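Petition to end the Yurchenko pipeline lease: frequently asked questions

Updated Monday, July 28, 2025

What does the petition ask for?
It asks the Fandlow town council to end its lease with Yurchenko for the gas pipeline along Stestero Road, and to hold a public hearing before signing any new energy contract.

Who can sign?
Any registered voter who lives in Fandlow. Residents of Kullard can't sign, even if the pipeline crosses their land, but they can send a written comment to the council.

Can I sign online?
No. The town only accepts ink signatures. Print your name and street address as they appear on the voter roll.

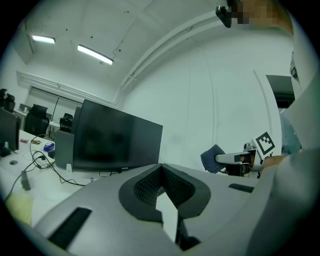

Desk and monitor in the office.

How many signatures are needed?
The town charter sets the number at 130. We want to turn in more than that, as some are usually thrown out for bad addresses.

Can I take my name off later?
Yes, until the sheets are filed. Send a signed note to the town clerk.

What happens after filing?
The clerk has 6 days to check the names. If the petition is valid, the council must put it on the agenda within 3 regular meetings. It does not have to vote yes.

Didn't the council already vote on this?
In March it voted to delay the question. The lease itself was not put to a vote.

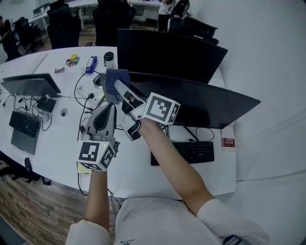

One reader wrote to us that a hearing without a binding vote is a waste of an evening, and that we should go straight to a ballot measure. A ballot measure is possible, but the charter requires a petition to the council first.

Is a demonstration planned?
Yes, outside town hall before the next council meeting. The permit covers 2 hours. Please keep the sidewalk clear and leave the parking lot open.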